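Work and Belief, Week 7: Dress and grooming rules

Reading for Thursday: the Hendricks chapter, first half only. Bring your notes on the Drukent case.

An employer who sets a uniform rule usually gives one of two grounds, safety or appearance. Keep them apart in your essays. A rule against loose clothing near machinery is a safety rule. A rule that all front desk staff go bareheaded is an appearance rule, and it needs a stronger defense when a worker objects on religious grounds.

In the Drukent case, Lesego Molefe asked to wear a headscarf at the reception desk. The firm offered her a back office job at the same pay. She refused – the job had no contact with the public, and she had been hired for that.

Questions of fact come first. Who wrote the rule, when, and has anyone been excused from it before?

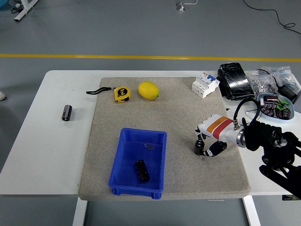 Then ask what the firm tried before it said no. Essays are due at 10 on Thursday, 2 pages at most.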